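Sport and Media, Unit 6
How the season preview is written
Handout to go with the lecture, 2025-05-07
Lecturer: Abenezer Alemneh

In this unit we look at the text which appears before a match or a season, and not after it. Please read the two previews in the reader first, the one for Kahsay and the one for Brurari. Both are from the same league and the same week in February, but they are written very differently.

1. What the preview must do

A match report has facts to lean on. There is a score, there are the names of the scorers, and the writer puts them in order. The preview has only the past and the team list. For this reason many previews are full of words like "favourite", "rebuilding" and "test". Underline these words in the Kahsay text. When I did it, I found that almost every paragraph begins with one.

A favourite is a claim, so the reader should learn where it comes from. Is it the betting market, the league table, or the opinion of the writer? The Brurari preview tells us this in the second line. The Kahsay preview never tells us.

2. The new coach story

It is very common to build the preview on a coach who has just arrived. The coach is said to bring a new culture, and the old coach is blamed a little, without his name. Be careful with this. After two matches there is not enough to judge, and the writer usually knows it.

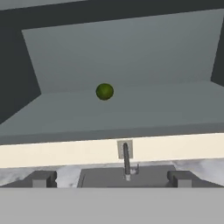
A better way is to ask what can be checked already. Has the team changed its formation? Who trains with the first group and who does not? Did the older players stay? These are small things, but the reader gets something from them even if the team loses on the day.

3. Numbers

Use few numbers and explain each one. In the Brurari text we read that the captain has played 102 league matches. This is useful, as the defence beside her is very young. In the Kahsay text there is a list of possession figures from last season – nine of them – and no sentence says why they matter.

Also check what a number is compared with. "Crowds of up to 1000" sounds small for a big club and very large for Kahsay, where the stand has 40 seats and the other people stand on the grass.

4. Home and away

Writers like to say that a ground is "difficult to visit". Ask for the home results before you repeat it. Ultari had this reputation for years, and in the reader you find the table which shows they won more often away.

Task for next time

Write a preview for Ultari against Rultance, one page at most. Say who is the favourite and where you took this from. Do not predict the score. Bring a printed copy, we will exchange them in pairs and mark every claim which has no source.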